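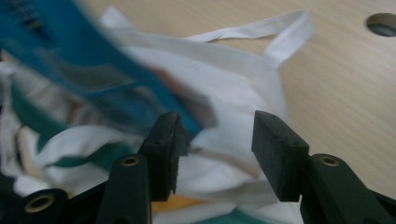 Search this site
Enter keywords
Go

The Trotier

My uncle left me a motorcycle and a coffee can of bolts, and the lawyer read them out as two separate items.

The motorcycle was a Trotier 8, which you have probably never heard of, and I hadn't either. They were built in a brick shed in Mullside by two brothers who had made sewing machine parts until they got bored. My uncle bought his used, rode it for one summer and then took it apart to fix a noise. I was in second grade when he took it apart. I was thirty-four when I loaded it into my truck in eleven milk crates, with the frame on top wrapped in a shower curtain.

I should say I'm not a mechanic. I do payroll for a school district. But I had watched him sort those bolts at the kitchen table my whole childhood, and I guess I figured some of it had soaked in (it had not).

The first month was cleaning. I'd come home, eat cereal standing up, and scrub something until bedtime. The tank came up a really pretty dark blue with a cream stripe, and there was a dent on the left side exactly the size of a knee. I left the dent alone. I did the wheels next, and the front fender, and then I'd run out of easy things and had to think about the engine.

That's when I called Eun-seong Noh. She had a shop behind the tire place out on Shin Road, and her ad said OLD BIKES, NO SCOOTERS, CASH OR CHECK. I told her what I had and she didn't say anything for so long I thought the call had dropped.

"What's the frame number?" she said.

I went out to the garage with the phone and a flashlight and read it to her. It ended in 81.

"Bring it over," she said. "Don't turn anything. Don't be clever."

So I brought it over. She walked up and down the crates with her hands in her back pockets, then picked out one piece, a brass carburetor that fit in her palm, and held it up to the window.

"This is a Vosier," she said.

"Is that bad?"

"It's expensive. Did he race it?"

I laughed, because my uncle drove a bread truck and wore a cardigan in July. She didn't laugh. She told me the Mullside brothers fitted a Vosier only to the bikes they took to the hill climb, and they quit going to the hill climb after a couple of years. Then she put the carburetor back in its sock – he had kept it in a sock – and asked me if I wanted to sell the whole lot as it sat. She named a number. It would have bought me a kitchen.

I said I'd think about it, and I did, all the way home. Then I dumped out the coffee can.

I had always assumed it was junk, just whatever rolled off the bench. But the bolts were tied up in bunches with bread ties, the paper kind with wire in them, and every tie had his tiny square handwriting on it. Rear brake. Left peg. Head, inside. Head, outside, careful. And under all of that, flat against the bottom, was a folded entry card for the Mullside Hill Climb with a 19 on it in red and two old coffee rings. On the back he'd written, "Noise is the chain guard. It was always the chain guard."

I called Eun-seong and read it to her.

"So he knew," she said.

"He knew, and he never put it back together!"

"Some people like it apart," she said. "You coming Saturday mornings or after work? I'm not doing this alone."

After work, as things went. It took us until September. She did the engine and I did what I was told, which mostly meant holding the light and reading bread ties out loud. She yelled at me twice, both times about washers. I learned to lace a spoke and to stop saying "doohickey" in front of her.

It started on the sixth kick, a little before seven in the evening, with the shop door up and the tire guys standing around eating chips. It was a lot louder than I'd pictured. Eun-seong listened with her head tipped over, then pointed her wrench at the chain guard, which was buzzing like a fly in a jar.

She reached for the screwdriver. I asked her to leave it one more minute.

Recent stories
The Ferry Wagon
Third Gear Only
What the Tow Driver Kept
My Sister's Convertible

Contact | Copyright, all stories property of the author | Back to top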